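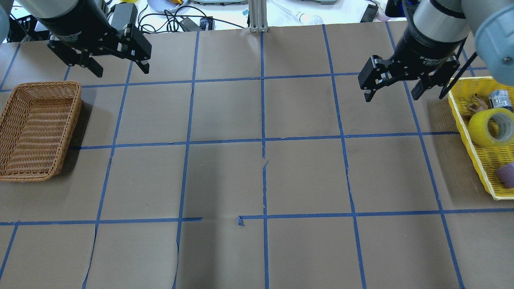
Giorgia Cocco 来信问:我家桌子也贴过格子,贴完挺好看,过了两周东西照样堆成一团,是我贴得不对,还是这个办法本来就没什么用?

我倾向于后一种,不过话也不能说死。关于“桌面分格加两只篮子”的信攒了不少,Kinano 的留言区里也常有人为这个吵起来,索性把问得最多的放在一页里回答。先说好,我对收纳界的新名词一向不太客气,想看人夸 Parska 分格法的可以去别处。

# 桌面分格与篮子:常见问题

### Parska 分格法到底是什么?

牛皮纸铺桌,胶带贴成方格,小东西先摊到格子里,看清楚了再分进篮子。就这些。入门课卖 300 块,我上完了,笔记记了一页,后半页是在算这笔钱够买多少卷胶带。

它有没有道理?有一点。东西摊开以后,人会比较愿意承认自己有三把一样的剪刀。可是摊在床单上也能看见,摊在地板上也能看见。格子提供的主要是一种“我在认真做事”的感觉,这种感觉能维持多久,各家不一样,我家是一个下午。

### 格子要多大?

课上说要按“最大物件的对角线”来算。我试过,最大的物件是一只平底锅,算出来整张桌子只剩几个格,没法用。后来我拿手掌比,手掌放进去四边还有空就行。

格子贴得不太方也没关系。有人专门去借激光水平仪,我看完那篇帖子沉默了一阵。您要收的是发卡和电池。

### 一定要铺纸吗?

桌面怕胶的话,铺。胶带直接贴在上过蜡的老桌子上,撕的时候会心疼。纸的毛病是会起皱,两张拼起来的地方容易翘,胳膊肘蹭几下就更明显。别买那种印好方格的“收纳专用纸”,价钱翻几倍,格子大小还不由您定。

还有人问能不能用旧报纸。能,不过字太多,一枚回形针掉在上面我要找半天。

### 篮子里可以混着放吗?

可以,先混着。教程里讲究“一篮一类”,小孩的东西尤其做不到。玩具香蕉、玩具胡萝卜、一块紫色的泡沫方块、一只棕色的小动物,再来个带印刷标签的小包装,您说这是几类?按“食物”分,香蕉和胡萝卜一起走,小动物落单;按颜色分,几样东西就得几只篮子。我的意见是统统叫“小孩的”,装一篮,完事。

等篮子满到拿一样要先翻三样的时候再细分。多数人家根本等不到那一步,因为小孩会先把它倒出来。 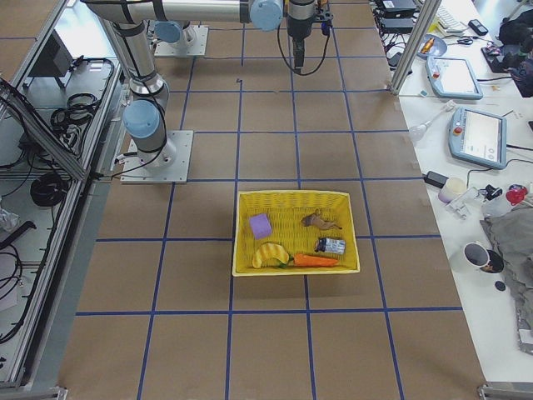

### 一只篮子最多放多少?

我给自己定的是 6 样。没有依据,就是超过以后我开始懒得看底下有什么。Leite 的说明卡上印着“黄金容量”,我翻来覆去没找到它是怎么得出来的。

大件当然另算。您要是往浅篮子里放一台吹风机,那它就是吹风机的篮子了。

### 编织篮好还是塑料篮好?

看装什么。编织篮摆着顺眼,边沿也厚实,可是细小的东西爱往缝里钻,沾了面粉或者颜料很难弄干净。带孔的塑料篮能拿到水龙头底下冲,晾着也快,就是笔芯和牙签会从孔里露头。

Leite 那套“自然系”编织篮我买过,好看,价格不自然。用到现在,里面装的是别的篮子的说明书。

有人主张两种各备一只,编织的放“留下的”,塑料的放“要洗的、要送走的”。这个分法我倒不反对,因为它跟东西是什么没关系,只看下一步去哪儿。实际操作起来总有一只空着,另一只什么都往里塞,这也正常,说明您还没想好。把空的那只挪远一点,桌上就能多出一块地方。

### 胶带本身该收在哪儿?

好问题,所有教程都跳过这一步。贴完格子,剩下的那卷胶带在桌上滚来滚去,最后总会混进某只篮子,跟玩具或者海绵一类的东西待在一起。我家也一样。右边黄篮子里那卷黄胶带和紫色的海绵块挨着,左边的编织篮倒空着,要说这里头有什么体系,我是看不出来的。

我现在的做法是把胶带套在门把手上。难看,但找得到。
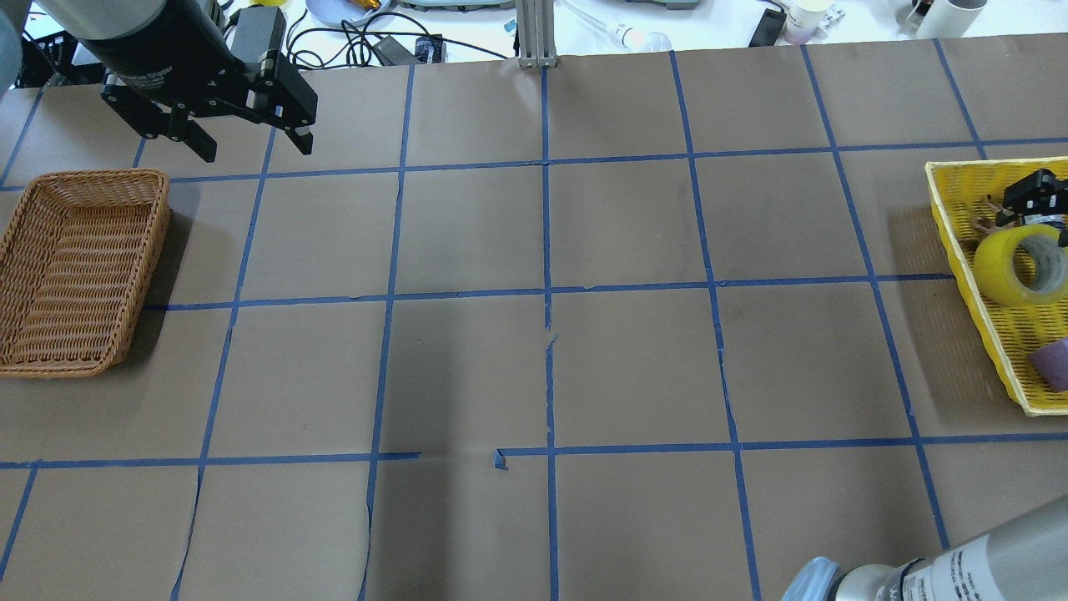
### 非要用蓝色的美纹胶带吗?

颜色随意,跟桌面分得开就行。选美纹胶带主要图好撕,透明胶贴上去像没贴,封箱胶贴上去就跟纸长在一起了。

Plerken 出过一款“收纳定位胶带”,包装上写着可反复粘贴。我反复粘贴了两次,第二次它粘在我袖子上。普通的就够用。

### 交叉的地方总是鼓起来,怎么办?

先把横的全贴完,再贴竖的,压过交叉点的时候用勺子背刮一下。已经鼓了就别掀,一掀多半把下面那条也带起来,折成一个小疙瘩。能忍就忍,它不影响您放东西。

有强迫症的朋友可以在交叉处剪断,让四条线各自对齐。我试过一个角,剩下的没有再试。

### 胶带断了要不要整条重贴?

不用。断在格子边上,补一小截盖过去就好,接得歪一点也看得出那是一条线。底下这块就是典型:左边那条竖线断了一截,断口毛毛糙糙,下半段还往右偏了点;中间的交叉点也皱着。格子该是格子还是格子,谁拿它来量尺寸呢?

真要重贴的情形我只认一种,就是断头翘起来勾东西。毛衣、线头、袜子,都勾。把翘起来的那点剪掉,压平,能再用一阵子。

### 每次收拾完要把格子撕掉吗?

饭桌要撕,别的随您。我见过把格子留在饭桌上的人家,一家人吃饭各占一格,菜碗放哪儿还得商量。

撕的时候贴着桌面慢慢往回拉,别往上揪。牛皮纸会跟着破,所以也可以连纸带胶带一起卷起来放到柜子后面,下次摊开接着用。卷过的纸中间会拱,拿书压一晚。

### 这一套对小孩管用吗?

头几回管用,因为新鲜。星期三放学回来让他“每格放一个”,他真能放上好一会儿。再往后格子就变成跳棋盘、停车场、岩浆,最后那只黄篮子扣在头上当头盔。您要是指望这个培养什么习惯,我劝您把期望放低一点。拿来换十分钟清静,还是划算的。

### 那您自己还在用吗?

在用,打折扣地用。换季收抽屉的时候铺一次,平时只留篮子。去掉纸、胶带、课程和那张说明卡,剩下的动作就是把抽屉倒出来看一眼,该扔的扔。我奶奶也是这么做的,她用的是一块旧桌布。

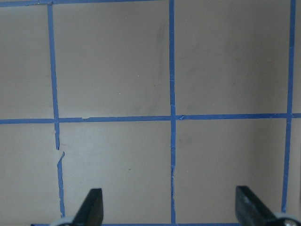

有位读者不同意我的说法,她写道:篮子才是多余的,我留着格子,把篮子全送人了,东西摊在格子里,少了哪样一眼就知道,放进篮子反而等于又藏起来一回。

这话我回了两封信都没驳倒。我能想到的只有灰尘,东西摊着总要落灰,她说她天天擦。那就没什么可讲的了,天天擦桌子的人用什么办法都行。

桌子小的读者还是留着篮子吧,总得有地方吃饭。关于抽屉隔板和挂袋的问题不在这一页里,来信请写明抽屉的内宽,别只写“挺宽的”。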